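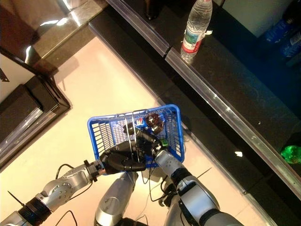

Call for Participants: Store Owner Panel for the Lurnier Shelf-Picking Service

Posted 14 April 2022

Gurmont invites owners and managers of small grocery and convenience stores to take part in a paid review of Lurnier, a two-armed robot offered to retailers on a monthly service plan. Lurnier fills customer orders from the shelf. It carries a standard shopping basket in one hand and picks bottles, cans and bagged snacks with the other. The service is now being prepared for general release, and the company wishes to hear from people who run stores before its terms are made final.

The panel will have 18 members. Applications are open to any person who owns or manages a store with a sales floor of no more than 300 square meters. Applicants must have held that position for at least one year and must be able to attend two sessions in person at the Inusar training store in Ponce. No technical background is required. Employees of companies that sell or lease store equipment are not eligible.

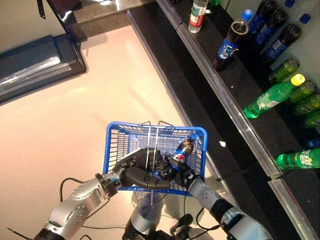 Each panel member will place a series of orders, receive the filled baskets, and complete a written evaluation. Members will be asked to comment on the condition of the goods received, the space the service requires between shelves, and the clarity of the order screen. Drinks and packaged snacks are covered in the first session. The second session, to be held in October, will address restocking, billing and the proposed service contract. Each session lasts three hours, including a short break.

Members will be paid 105 dollars per session. Travel within Puerto Rico will be reimbursed upon presentation of receipts. Members who complete both sessions may also request a trial of the service in their own store, subject to a site visit by Gurmont staff.

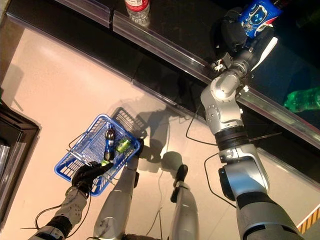

Sessions are directed by Rocío Barrera, Manager of Retail Services. Staff will be present at all times, and members will not be asked to operate or repair the equipment. Written evaluations will be stored without names. Members must sign a confidentiality form covering prices and contract terms.

To apply, send a one-page letter stating the location and size of the store, the type of goods sold, and the days on which you are available. Letters may be written in English or Spanish and should be addressed to Abundio Rosales, Panel Coordinator, Gurmont, Office 94. All applicants will receive a written reply.

Comments (3)

Jacinto Lozano
May two managers from the same store apply, or only one?

Abundio Rosales
Mr. Lozano, one member per store. A second manager may be named as an alternate in the letter.

Mohit Dhillon
Most of what I sell is in glass. Will the panel cover that at all? The notice only speaks of bottles in general.

This site uses cookies to remember your language choice. Accept | Settings

© 2022 Gurmont. All rights reserved. Contact | Privacy | Back to top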